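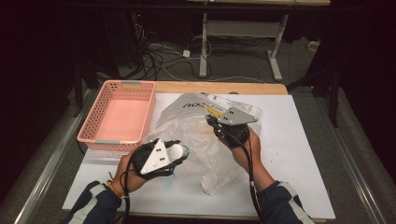
Recording with two hand-held grippers, a plastic bag and a pink basket.

The bag is the difficult part, says the engineer who leads the data work at Dident. "A box stays a box. A bag has a new shape each time you touch it."

Her group records people who do small table tasks with a gripper in each hand. The model from Bornex learns from these examples. Since August they have kept 238 for the bag task and thrown away 42.

Why throw away? "The person hesitates, or looks at somewhere else. The model would learn also this."

One session lasts 18 minutes, then the hands must rest. "After 3 sessions I send everybody home," she says. "Tired people make tired data."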